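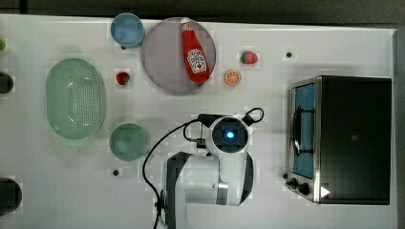

I have now spent most of February with the Clotura, a tabletop robot arm sold as a "kitchen learning kit," and I'm still not sure what I'm supposed to have learned.

Some background. Fiifi Frimpong got one on a subscription last fall and would not stop talking about it, so when Nusonton, the shop that rents them out in our area, offered a 30 day trial, I signed up. The trial costs $80. If you keep the arm you pay $237 a month after that, and they swear you can cancel whenever you like. I read the terms twice and the return shipping is on you, in the original crate. Keep the crate.

The sales page promises that the arm will "understand your kitchen." What it has in front of it is a white table with a plate, a couple of bowls, a green colander, a toaster oven and play food. Strawberries, an orange slice, a ketchup bottle laid across the plate. I have no complaint about play food as such, I'm not going to practice on real strawberries either. But my kitchen has a drawer that sticks and a counter covered in mail, and nothing in the 9 lessons comes anywhere near that.

The lessons themselves are uneven. One and two are good, clear and short. Lesson three, moving the strawberry into a bowl, took me a whole evening, and my best run was six out of ten. The support person, Jonas Lüthi, was patient on the phone and told me to redo the calibration. I did, and got seven. Lesson five has you working around the plate, and I had trouble with the bottle. It's long and it's round, and the written instructions treat it exactly like the orange slice. I skipped ahead.

I haven't finished the toaster oven lessons. The manual says to leave the oven unplugged for all of them, which I think should be on the sales page in large type, next to the part about "help with dinner."

Things I did like: the blue light on the wrist is easy to spot from the other side of the room. The software installed without a fight. The arm is quieter than my dishwasher – though so is my lawnmower.

Things I didn't: the cables. One loops up by the wrist and another runs down beside the arm across the table, and I spent more time than I want to admit checking that a bowl wasn't sitting on it. For this money I expected tidier.

Fiifi says I'm judging it as an appliance and should think of it as a course. Fine, but then I'd like the course to be longer. I have until the end of the trial to decide and the crate is still in the hallway.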